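Starkthorpe Computer Reuse: Progress Report to the Lemma Fund
4 minute read

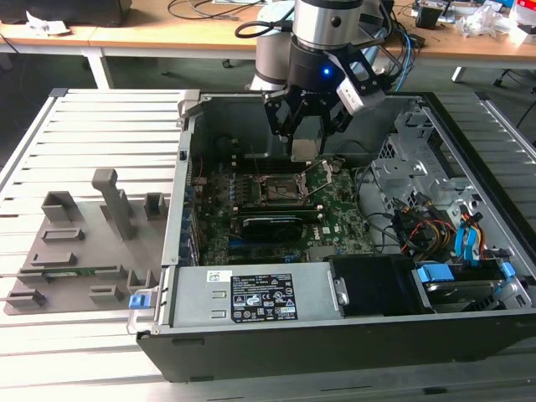 A Dell tower open on the bench, with the processor socket uncovered and the drive cage on the right.

Dear all at Lemma,

Spring has gone by in a blur of screws and cable ties, and we are very glad to be writing to you with plenty to report! When you agreed to support the refurbishing work at Starkthorpe we promised you a plain account of how it was going, so please forgive us if this one wanders a bit.

By the end of May we had taken in 63 desktop computers, nearly all of them from offices that were changing over to laptops. The largest batch came from Gumiseo, who were kind enough to deliver them to the door (we had been dreading the stairs). Of those, 18 have been finished and handed on to households and study groups in the town. The rest are on the shelves at various stages, and we'd hoped to be further along by now, but the checking of each machine takes longer than we allowed for in our bid.

Most of that time goes on the insides. Once the side panel is off, a tower like the Dell in our photograph is a friendly enough thing to work on. The blue latches on the drive bay are a great help to anyone new to the job, and people get the hang of drives and graphics cards in an afternoon. The processor socket is another matter. It has to be looked at under a good light before anything goes near it, and we have become rather strict about keeping the lever and bracket clear of stray fingers. We lost 2 boards to bent contacts in the early weeks and have been slower and happier ever since.

The slotted aluminium bench was the biggest single thing your grant paid for, and we can't thank you enough for it. Fixture plates can be set down next to the case, so small parts have somewhere to sit while a machine is in pieces. Before that we used saucers, and a good many screws ended up on the floor.

Every drive is wiped and recorded in Dotik before the computer leaves us, and the donor gets a note to say so. We did fall behind with the notes in the middle of the spring, and have now caught up.

Money is close to plan. We have spent less than expected on memory and more on power supplies, as several of the older ones failed their tests, and we would like to move a little from one line to the other if you are content with that. The revised sheet is attached to the covering email.

Over the summer we mean to clear the Gumiseo batch first, then open the bench for an extra evening session so that people who work in the daytime can join in. We would love you to come and see it, and the kettle is always on.

With warm thanks from everyone at Starkthorpe

Contact us | © Starkthorpe Computer Reuse | Back to top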